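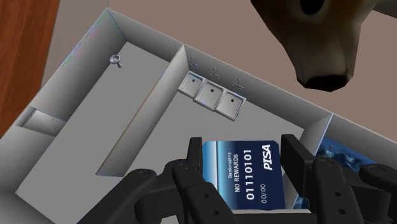
Room model from above, long partition between the narrow side and the open side.

4 Nov 2018

Spent most of the day on noise, and I have more to write down than I expected, so bear with me. The question we left hanging was how much a long inside wall helps the people at the benches when the planer is going on the other side of it. Ryan Oakley thinks a wall that doesn't reach the ceiling is a waste of good lumber. I'm fonder of it than he is, but I wanted readings before we argued again over lunch (we argued anyway, very pleasantly, and he brought soup).

Planer on, dust extractor off, old Genditz meter on its stand at ear height. I took a reading every 30 seconds, first by the planer and then at the far bench. The far bench is clearly quieter, but you still get that thin whine coming over the top, and it's the whine that wears you out by four o'clock. Hung 2 of the heavy Ekström blankets from the rafters above the wall and ran it all again. Much softer! You can talk across the bench without leaning in, and Ryan admitted as much, though he'd like it noted that blankets are not a wall.

Then the extractor on as well, and there went most of my good mood. It hums through the floor, I'm fairly sure, and no blanket is going to touch that. I put my hand flat on the boards by the door and could feel it in my wrist. Rubber feet next — Werkside has a set listed as part 783 and I've asked them to hold one for us.

Readings are on page 106 of the green binder, in pencil, sorry. My sevens look like ones, so ask me before copying anything out.

Still to do: repeat the far bench with the door open, and find out who has the spare meter batteries.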